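Right, I've decided. February is going to be my month of not buying any more wool. I have 16 balls of the Amberg stuff in mustard and no plan for any of it.
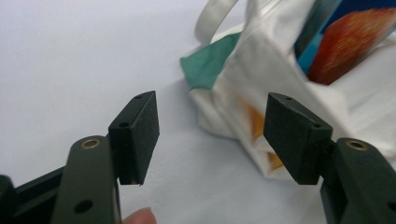 The shop in Ristport had 200 g cones going cheap, so you can see my problem! I'd love a proper deep colour for the next jumper (a dark green, like the pads on those two fingers, would go with everything I own). Mustard goes with one skirt.

Anyway, sleeves first. I've been putting off the left one for ages.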